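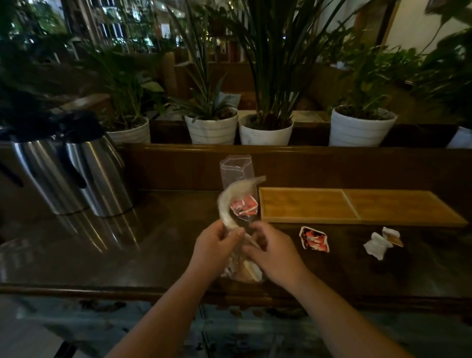

データカード／家庭の容器包装

Prestham 包装メモ README
最終更新：6月
6月 Roswitha Egger

急ぎで書いてます。前の版のREADMEが古すぎて質問が同じところに集中したので、とりあえず全部書き直し。表現が雑なのは許してください。あとで直す（たぶん）。

なにが入ってるか

家で出た容器包装の記録。食品と日用品。袋、箱、フィルム、トレイ、キャップ、ラベル、緩衝材。1件＝1商品で、その商品を開けて空にするまでに出た包装を全部まとめて1行。全部で143件。列は16。ファイルは2つ。

packages.csv が本体。
notes.csv が記録者の自由記述。package_id でつながる。

写真は配布物に含まない。文字と数字だけ。

商品の中身のデータではないです。栄養成分とか価格とか、よく聞かれるけど無いです。

もともとなんのため

Prestham は地域の勉強会で、「家のプラごみって結局なにが多いの」という話から始まったもの。重さだけなら自治体の統計がある。けど統計だと袋の中の袋、の話がぜんぜん見えない。外袋あけたら個包装で、個包装あけたら乾燥剤、みたいなやつ。入れ子。そこを取りたかった。

なので nest_depth（入れ子の深さ）がこのデータの中心です。ほかの列はわりとおまけ。おまけのはずが、みんな material_guess のほうばかり使う。それは精度が良くない列なので下の注意を読んでからにしてください。

集め方

4世帯。ふだん通りに買って、ふだん通りに使って、捨てる前に記録。記録のために買い物を変えないでくださいとお願いした。変わってると思うけど。人間なので。

流れ：
商品を開ける。出た包装を捨てずに取っておく。
使い終わったら洗えるものは洗って乾かす。
はかりに乗せる。
用紙に書く。
金曜に用紙を集めて入力。

入力は私とFusanoの担当者で分けてやって、あとで突き合わせ。食いちがったところは用紙に戻って確認した。用紙でも読めないところは空欄。推測で埋めてません。

はかりは世帯ごとにバラバラ。キッチンスケール。Nägeli のはかりを使った世帯が一番細かく出る。ほかは整数グラム。なので軽い包装（キャンディの包みとか）は0グラムになってることが多い。0はゼロという意味じゃなく「はかりが反応しなかった」です。欠損は空欄。混ぜないで。ここ大事。

列の説明（packages.csv）

package_id
通し番号。途中に抜けあり。重複を消したあと詰め直してない。

household
世帯の記号。AからDまで。人数とか年齢とかは公開しないことにした。問い合わせも来たけど出しません。

category
食品か日用品か。あいまいなのは食品に寄せた（キッチンペーパーは日用品、アルミカップは…食品にしちゃった。すみません）。

item_type
ざっくりした商品の種類。菓子、麺、乳製品、洗剤、など。記録者の言葉のままを私が統一した。統一前の言葉は notes.csv の raw_item に残してある。

nest_depth
入れ子の深さ。外側の1枚だけなら1。外袋の中に個包装があれば2。数え方は下に別でまとめた。

piece_count
包装の部品の数。キャップとボトルは別。ラベルは剥がせるなら別、剥がせないなら数えない。

main_form
一番重い部品のかたち。袋、箱、ボトル、トレイ、カップ、缶、包み紙、その他。

shape_note
かたちが変わってるとき用。六角の箱とか、ねじってある包みとか。自由記述、短い。

material_guess
記録者が思った素材。名前の通り guess です。

material_mark
識別マークがあればその文字。無ければ none。見つけられなかったら空欄。none と空欄は別もの。

transparent
透明かどうか。yes / no / partly。窓つきの箱は partly。

tear_method
開け方。手で裂く、切り口から、はさみ、ひねる、シールを剥がす、ふたを開ける。複数あるときは最初の一手。

resealable
閉じ直せるか。チャックとかキャップとか。輪ゴムで留めるのは no。

weight_g
合計の重さ。乾かしたあと。

dirty
洗っても汚れが残ったか。主観。かなり主観。

sort_local
その世帯の地域の分け方でどこに出したか。プラ、紙、燃える、缶びん、その他。

以上で16列。数えたら合ってた。

notes.csv の列は package_id、raw_item、free_text だけ。free_text は空が多いです。書く人は書くし、書かない人はまったく書かない。世帯Cが長文。

入れ子の数え方

いちばん揉めたところなので細かく。

外から順に、中身に触れるまでに越えないといけない層を数える。
同じ層に何個並んでても層は1つ。個包装がたくさん入った袋は、外袋で1、個包装で1、合わせて2。
乾燥剤の小袋は層に数えない。piece_count には入れる。
トレイは、上からフィルムがかかってるならフィルムと合わせて1層。トレイだけ袋の中に入ってるなら袋で1、トレイは層にしない。食べ物を取りだすときにトレイは越えないので。
紙の帯、スリーブ。外さないと開かないなら層。外さなくても開くなら層じゃない。
レジ袋、持ち帰り袋は全部除外。商品の包装じゃなくて店の袋だから。
まとめ売りの外装フィルムは層に入れる。ただし、ばら売りを買ってきた場合は当然入らない。同じ商品で深さが違う行があるのはこれ。間違いではない。

最初のころはトレイの扱いが決まってなくて、Aの世帯だけ先に進んでた。あとから全部直したつもりだけど、残ってたら教えてください。

素材の列の注意

material_guess を正解として使わないで。

透明な袋と透明な箱は、見た目だけじゃ素材まで決まらない。白っぽく半透明のフィルムもそう。記録者はパリパリするとかしなっとするとかで書いてる。赤白の紙の包みも、内側に薄いフィルムが貼ってあるかどうかは裂いてみないと分からなくて、裂かずに捨てた行もある。「紙」と書いてあっても紙だけとは限らない。

複合素材（紙＋プラ、プラ＋アルミ蒸着）は「複合」と書く決まりだったけど、書かれてない。内側が銀色なのに「プラ」になってる行がそこそこある。free_text に「内側ぎんいろ」と書いてあれば私が複合に直した。書いてないのは直しようが無い。

マークがあるものは material_mark を使ってください。ただしマークは外装にまとめて印刷されてることがあって、個包装のほうにはマークが無いことが多い。1行1商品なので、その場合は外装の表示を全部書き写した。書き写しの順番は揃ってない。「外袋：プラ 箱：紙」みたいな文字列がそのまま入ってる。きれいに分けたかったけど時間切れ。

分別の列の注意

sort_local は「正しい分別」ではなく「その家が実際に出したところ」。ここを間違えて集計して、この地域の住民は分別ができていない、みたいな話にされたことがある。やめてください。汚れが落ちなければ燃えるほうに出すのが普通だし、ルールは地域で違う。4世帯は同じ自治体じゃないです。

なので世帯をまたいで sort_local を比べても意味がほぼない。世帯の中で見るならまだいい。

開け方の列

tear_method はあとから足した列。なんで足したかというと、集まりのときに「開けにくい」という愚痴が一番盛り上がったから。切り口があるのにそこから裂けない袋。裂けるけど斜めにいって中身がこぼれる袋。シールがふたごと持ってかれる箱。

ほんとは開けにくさの点数も付けたかった。試しに付けてもらったら人によって違いすぎて、同じ商品でも日によって違って、使いものにならず却下。手が乾いてる日は裂けない、という意見が出て、それはそうだなと。

後足しなので、最初のほうの行はさかのぼって書いてもらった。記憶で書いてる。信頼度は低め。どの行が後書きかは用紙には印があるけど、CSVには入れ忘れた。次の版で入れます。

前処理

文字コードはUTF-8。改行はLF。表計算ソフトで開くと文字化けするという報告あり、読み込み時に文字コードを選べば大丈夫なはず。
全角の数字は半角に直した。
「ビニール」「ポリ」「セロファン」は直してない。記録者がどう呼んだかも資料になると思って。集計するならプラにまとめていいと思う。本物のセロファンだった可能性もゼロじゃないけど。
商品名とメーカー名は全部消した。raw_item にたまに残ってたのも見つけたぶんは消した。見つけたら連絡ください、すぐ消す。
個人が分かりそうな記述（子どもの名前、配達の時間など）も消した。消したところは [削除] になってる。

使い方の例

入れ子の深さの分布を出す。いちばん素直。
main_form ごとに重さを見る。箱が重い、袋が軽い、それはそう。でも piece_count と並べると、軽いやつほど部品が多かったりする。授業で使うならここが話しやすいです。
free_text を読む。件数少ないので全部読めます。正直集計するより読んだほうが早い。

向いてない使い方

地域や国の代表値にする。世帯数を見てください。
メーカーの比較。名前を消してあるのでできないし、するつもりで集めてない。
素材の自動判定の学習。guess は guess。
リサイクル率の計算。出したあとのことは何も分からない。

かたより

季節が偏ってる。お中元の時期も年末も入ってないので、贈答用の箱がほとんど無い。贈答用は入れ子がすごいので、入れたら深さの平均は上がると思う。
菓子が多い。勉強会のお茶菓子を記録に入れた世帯がある。入れちゃだめとは言ってなかった。
飲料は少ない。1世帯が水筒派で、もう1世帯は箱買いした箱のほうを記録し忘れてる。
生鮮は買う店でかなり変わる。量り売りの店が近い世帯はトレイがほぼ無い。
重い日用品（洗剤の大きいボトル）は期間中に空にならなかったものがある。空になったものだけ記録してるので、長持ちする商品は抜けやすい。これはけっこう効いてると思う。

わかってる不具合

nest_depth が1なのに tear_method が空の行。缶詰に多い。缶切りの選択肢を作ってなかった。
transparent が partly の基準、BとDでたぶん違う。Bは曇った感じのものも partly にしてる。
weight_g に包装じゃなくて中身ごと量ったっぽい行がある。飛びぬけて重いやつ。用紙にそう書いてあるのでそのままにした。使うときは外してください。
shape_note に「六角」「六角形」「6かく」が混ざってる。統一してなない。

よく来る問い合わせ

写真はもらえますか。
渡してないです。配布物は2ファイルだけ。

行を足していいですか。
歓迎です。ただ入れ子の数え方だけは上に合わせてください。合わないと全部やり直しになる。前に一回なった。

英語版ありますか。
列名は英語、中身は日本語。Resach の人が翻訳を進めてくれてるけど、「包み」と「袋」と「小袋」の訳し分けで止まってる。

乾燥剤はなぜ層じゃないんですか。
越えないから。よけるだけなので。

シールで留めた箱は2層ですか。
シールは層にしない。piece_count には、剥がして単独になるなら入れる。破れて箱に残ったら入れない。

学校で配っていいですか。
どうぞ。印刷するなら列の説明も一緒に付けてください。表だけ配ると0グラムのところで必ず手が上がります。

用紙について

紙の用紙はA4で、表が記入欄、裏が入れ子の数え方の早見表。裏が見られてなかった。次は表に全部入れる。字が小さくなるけどしかたない。
用紙の原本はFusanoの棚。閲覧は相談してください。持ち出しはできません。
油じみで読めない用紙がある。台所に置いてあったので。鉛筆で書いてもらったのは正解で、ペンの世帯はにじんでた。

利用条件

授業、勉強会、研究、記事、自由に使ってください。出典に「Prestham 包装メモ」と入れてもらえれば。改変も可。改変したらそう書いてください。
世帯の特定を試みるのだけは禁止。
データに間違いがあっても責任は取れないです。直しはします。

変更メモ

tear_method を追加。
世帯Dの重さ、単位がおかしかった行を修正。
category の表記ゆれを統一（「食品」「食べ物」「たべもの」）。
重複行を削除。同じ袋を二人が別々に量ってた。重さが違ったので、乾いてたほうを残した。
README 書き直し（これ）。

次にやること

後書きの印をCSVに入れる。
shape_note の統一。
material_mark を外装と内側で列を分ける。
缶切りの選択肢。
年末をまたいで集める。協力してくれる世帯、募集中。はかりは貸せます、用紙も送ります。

連絡は Prestham の窓口、Egger あて。返事おそいです。金曜の入力日ならわりとすぐ返せます。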